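Discover > How Everyday Things Work > Padlocks

Print this page | E-mail this page

How does a padlock work?

by Nektarios Koutsoukos

A padlock is a lock you can carry about. You might find one on a shed door, a school locker or a bicycle chain. It has two main parts. The body is the solid block, and the shackle is the metal loop that goes through whatever you want to keep shut.

Many small padlocks have a body made of brass. Brass is a mixture of copper and zinc, and it does not rust in the rain. The shackle is often made of steel — a harder metal that is difficult to cut.
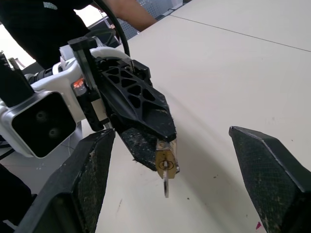 What is inside?

Inside the body is a round part called the plug, with a slot for the key. A row of small metal pins sits across the plug and stops it turning. Each pin has a tiny spring behind it.

When you push in the right key, its bumps and dips lift every pin to just the right height. Now the plug can turn. It pulls a catch out of a notch in the shackle, and the shackle can pop up. The wrong key leaves at least one pin too high or too low, so the plug stays stuck.

On many padlocks the keyhole is at the opposite end from the shackle. Only the head of the key stays outside — the rest is in among the pins. The hole in the head is for a key ring. 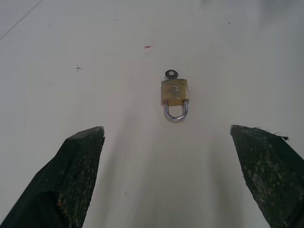 A small brass padlock with its key in.

Try it yourself

Ask a grown-up for an old padlock. Turn the key slowly and listen for the click. Then push the shackle back down. With many padlocks you do not need the key to shut them, so check where it is first!

Related pages
How does a zip work?
Why do magnets stick?
What is a spring?
Why does iron rust?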